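Treltmont Publishes Handling Rules for Robots That Work With Soft Goods
10/22/20

Treltmont, the shared test lab in Zornbridge, has published a set of handling rules for robots that work with shoes, bags, clothing and other soft goods. The rules apply to every arm used on the lab's floor, including those brought in by outside companies, and take effect in February.

The document runs to 46 pages and replaces a short checklist that the lab had been using since it opened. That checklist was written for arms that move boxes and metal parts. It said a good deal about speed and fencing and almost nothing about items that bend, stretch or swing.

Soft goods now make up most of the lab's work. Over the past year it logged 353 sessions with footwear alone, most of them for two customers: Quintana, which makes software for grasping, and Jerton, a shoe repair and resale business that wants to automate part of its sorting line. Both companies read drafts of the rules and sent in comments.

The longest section covers what the lab calls thin holds. A thin hold is any grip on a strap, cord, lace, ribbon or tag that carries part or all of the weight of an item. The old checklist treated these the same as a grip on the item itself. The new rules treat them as a separate case, with their own limits on speed, height and time.

Under the new rules, an arm that has lifted an item by a thin hold must pause for 3 seconds before it travels sideways. Operators are asked to watch for turning during the pause. If the item is still spinning when the time is up, it goes back down and the lift is marked as incomplete.

Height is limited too. Unless the test plan says otherwise, the lowest point of the item may be no more than 8 inches above the table or tray. An item lifted higher than that needs a catch tray under the whole path of the arm.

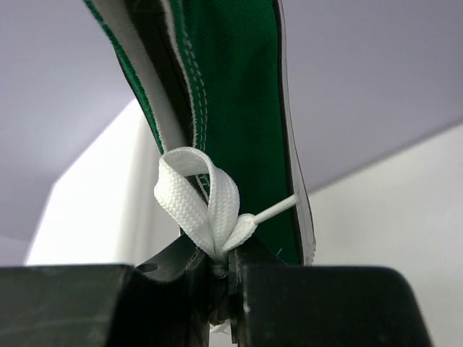

A green canvas sneaker held by its white lace between the fingers of a gripper. The new rules count this as a thin hold.

Laces take up several pages. The rules ask operators to write down whether a lace was tied or untied at the start of a session, and whether the grip was on a loop, a knot or a free end. Earlier records often said only "lace," and the lab found that results from different teams could not be compared. A lift by a loose end and a lift by a knot put very different loads on the lace and on the eyelets, and a script tuned for one may do poorly with the other.

The plastic tip of a lace is not to be used as a grip point for lifting. It may be gripped for threading or for laying the lace out flat, as long as the shoe is resting on something. Jerton had asked for this rule in its comments, and said that replacing pulled tips had become a regular expense in its own trials.

Grip force gets a section of its own. The lab does not give a single number for all materials. It tells teams to start at the lowest setting that will hold the item still and to raise it one step at a time, with each step entered in the log. A team that changes finger pads has to start over from the lowest setting – even when the new pads are the same model as the old ones.

Fingers and pads must be checked at the start of each shift. Operators look for lint, loose fibers, rubber dust and worn edges, and wipe the inner faces with a dry cloth. Solvents are not allowed on the pads unless the supplier has approved them in writing. Scuffs on the outside of a finger do not need to be reported. Damage to any surface that touches the item does, and the arm stays out of use until the part has been replaced or signed off by the floor lead.

The rules also deal with wrist cameras. Teams that record from the wrist must keep the view of both fingertips clear during a hold and must save the full recording of any drop, including the time before the lift. Clips that show only the drop will no longer be accepted with an incident report. Recordings are kept for one year and then deleted, unless a customer asks for a longer period in its contract.

People may not reach under a hanging item while the arm is powered. This was already lab policy, but it was posted on a sign and did not appear in any written procedure. If an item has to be steadied or freed by hand, the operator stops the arm first, and a second person confirms the stop at the panel. Items are cut free only as a last step, with the blunt-nosed scissors kept at each station.

Quintana objected to one part of the draft. The company said the pause before sideways travel would slow its tests and asked that it be waived for items under a set weight. The lab kept the pause but added a process for exceptions. A team can apply for one by submitting 20 logged lifts of the same type of item with no drops and no unplanned contact. Exceptions are granted per item type and end when the gripper, the pads or the control software changes.

Jerton said it will use the thin hold section at its own site as well, where it plans to train line staff on it before the end of winter. The company does not expect to follow the camera rules there, as its arms do not carry wrist cameras.

Outside teams with sessions already booked for the winter can finish them under the old checklist. Any session that starts after the changeover will need a signed copy of the new rules, and each operator will have to complete a half-day course on the floor. The course is free for current customers. New customers will pay for it as part of their setup fee.

Treltmont said it will take comments on the published version through the first months of use and plans a revision after that. Sections on gloves and on bags with long shoulder straps are still being written. Both are marked as drafts in the current document, and teams working with those items are asked to follow the general thin hold limits until the sections are final.

Copies are available at the lab's front desk in Zornbridge and are sent to customers with their booking confirmation.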